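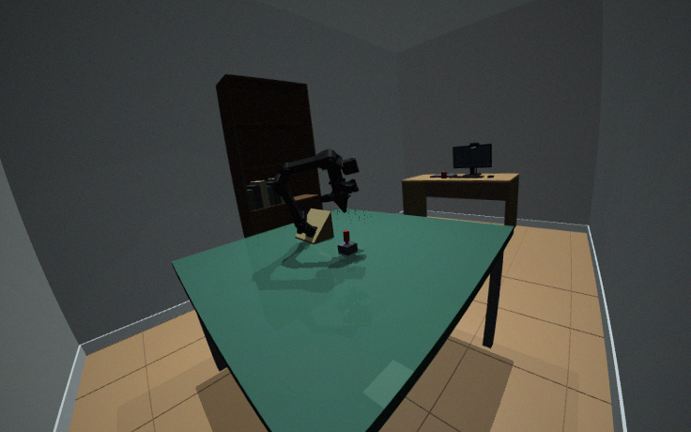
Slower Screens, Cleaner Stock

The Lundcombe mill makes corrugating medium from recovered board, and for years its weak point was the coarse screening line. Plastic film and staples passed the drum pulper, wore the baskets and reached the headbox often enough to break the sheet.

The rebuild, finished in June, replaced two pressure screens with a single Prelto unit fitted with a slotted basket and a foil rotor. Asfaw supplied the reject sorter downstream. Design capacity is 191 tons a day at the same feed consistency as before.

Rotor speed was the main argument. The first setting cleared the slots well but broke film into pieces small enough to pass. Running at 90 percent of that speed kept the film whole and raised the reject rate slightly, a trade the mill accepted.

Basket life is still an open question. Flamusov, which did the piping and controls, has set inspections every 7 weeks until wear data exist. The old baskets were chrome plated and lost their edge profile first at the reject end, where grit collects. The new ones will be measured at the same points.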